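Keeping a two-arm robot running on a cardboard box

2024-05-07

I have been looking after the same two-armed robot long enough now that most of the work has become routine. This post is my write-up of that routine: what I check, in what order, and what I've changed. I call the cell Filell, after the folder its first settings were saved in. It has no fence and no proper bench.

The arms came to me used, through a reseller called Stisusora. The control software is a build of Elletetti that I stopped updating last August, when an update reset my joint limits and I lost a weekend putting them back. If you run the same build, write your limits down on paper before you touch anything. Mine are on an index card in the drawer.

Before power

I start with the cables. Each gripper has a thin black cable that leaves the white housing and runs back along the arm. There has to be enough slack for the wrist to turn all the way both ways, and not so much that the loop catches on the edge of the work surface. I turn each wrist by hand with the power off and watch the loop. If it pulls tight before the wrist reaches its stop, I move the tie closer to the elbow and try again.

The left cable has been replaced twice. Both times it failed at the same spot, right where it comes out of the housing. The wire inside broke before the jacket showed any damage, so the gripper would drop out for a moment and come back. I spent far too long looking at the software for that one. Now I bend the cable gently at the exit while the gripper is holding position, and if it so much as twitches I swap the cable the same day.

Then the screws on the gripper housings. They work loose slowly. I put a dab of paint across each screw head and onto the housing, and a broken line of paint means the screw has turned. Snug is enough. The housing is plastic and the threads will strip.

The work surface

The surface is a green board on top of a cardboard box, held down with tape. I have tried a folding table and a shelf on brackets. The table shook every time an arm stopped, and the shelf was too high for the elbows. The box is the right height and it soaks up a bump if an arm comes down too low.

Tape is the weak part. It lets go a little at a time and the board creeps. I press every piece down before a session and replace any that lift at a corner. After that I run the arms out over the board slowly, at the lowest speed setting, and try a pick with the left gripper.

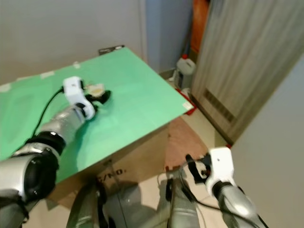
Both arms out at the board, with the cables looping back from the white grippers. 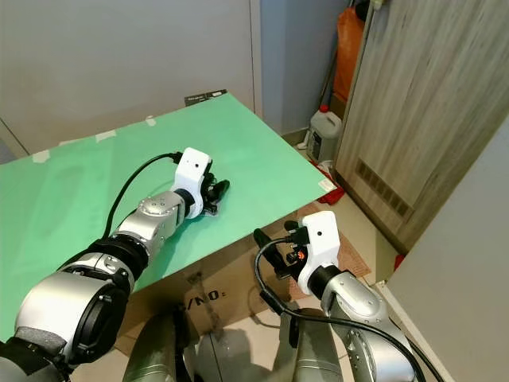
Setting the grippers

The fingers need a zero point, and the zero drifts. My procedure takes 4 steps and I do it with the arms lifted clear of the board.

1. Open the gripper fully and let it sit for a minute.
2. Close it at low force with nothing between the fingers.
3. Slide a strip of printer paper between the tips. It should drag but not tear.
4. Save that position as zero and repeat for the other arm.

If the paper falls out, the fingers are not meeting. Check for crumbs or tape glue on the pads first. I wipe the pads with a barely damp cloth and let them dry before starting over. Alcohol made the old pads hard and shiny, and they lost their grip on anything smooth.

For force, I start low and go up one notch at a time until the object stays put when the arm moves. Crumbly things need a lower setting than you would guess. I keep separate settings for each kind of object and load them by name.

Finding the board again

When the board has moved, every taught position is off by the same amount, so I don't reteach them all. I touch one fingertip to 3 points along the board edges and let the software work out the shift. The script came from a small project called Akpalu and I have only changed the speed in it. Run it slower than the default. At the default speed the fingertip pushes the board before the arm registers contact, and then you have measured the wrong place very precisely.

Noises

A light tick from a wrist when it changes direction has been there since I got the arms. A grinding sound is different and I stop right away for it. I had it once, in the right elbow, and it was a washer that had worked its way into the gap at the joint cover.

Next on the list is a pair of spare fingers for the right side, and a clamp of some kind for the board so I can stop buying tape.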